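Two Old Phones and a Lot of Broken Glass

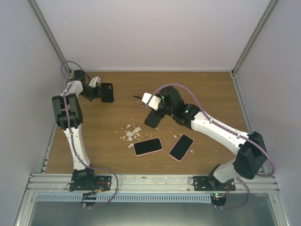
2 min read

I finally went through the drawer of old phones on Sunday. Two of them were still worth thinking about, both black, and I no longer remember what I paid for either.

Broken glass on a wood floor is its own job. The shards settle along the grain and you miss them until you walk there in socks. I pick up the big ones with gloves on, then go over the boards with a damp paper towel, then a flashlight held low. It took me 11 paper towels last time. No vacuum - I scratched a hose that way.

The Dandex store on Wiven Street takes old phones for recycling but wants them wiped first. One of mine still had 1338 photos on it, mostly of the yard. I kept 465 and let the rest go.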